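Londo Bench – Two-Arm Simulation Pack

Product code: 1525-B
Supplier: Swanepoel Trudau
Category: Simulation software / Manipulation

Overview

Londo Bench is a simulation pack for two-arm tabletop work. It supplies a robot model with a gripper on each arm, a set of rooms and tables, and a task library that can be run with or without a display. It is meant for teams that need to test control code before booking time on hardware.

The pack is sold per seat. A seat covers one named user and any number of unattended runs on the same machine.

What is supplied

Robot model with collision shapes, joint limits and gripper settings
50 tabletop tasks, each with a start state and a success check
8 room layouts with changeable wall panels and table finishes
Task editor
Command line runner and log reader
Printed quick start card

Task editor

Tasks are written as plain text files. A file names the table, the objects on it, the permitted start positions and the condition that ends the run. Objects may be given a fixed position or a range. If a range is used, the position drawn for each run is written to the log, so any run can be repeated.

The editor checks for overlapping objects when the file is saved. It does not check whether an object is within reach. Use the reach test in the runner for this.

Views

Each task can be rendered from a fixed room view, from above the table or from a view attached to the robot. Attached views may be rolled to any angle, and the roll is stored with the run. The robot's own shell is drawn in all views and can hide part of the work area. Users training on rendered pictures should leave it switched on.

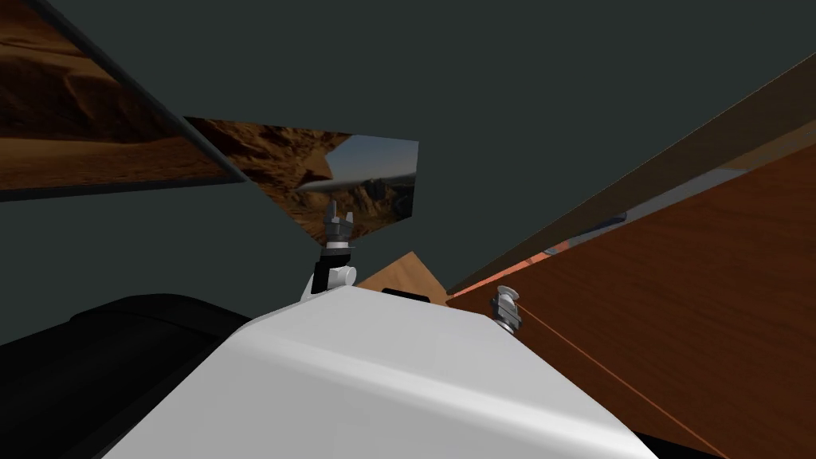 Render: Kagiso Kekana / Swanepoel Trudau

Block tasks use a tan wooden block on a wooden table, with the two small grey grippers set separately. Finger opening is a per-arm value. The landscape wall panels are part of the room layout and can be replaced or removed in the layout file. Plain walls render slightly faster.

Known limits

Cloth and liquids are not supported. Contact between the two grippers is modelled, but long contact at high force may cause jitter – reduce the time step if this is seen. Layout files from the older Hunano pack must be converted before use.

Ordering and support

Price per seat: 1891, excluding tax. Updates are included for the first year.
Licence queries: Lizelle Joubert
Technical support: Busisiwe Naidoo
The support desk is closed on Saturday.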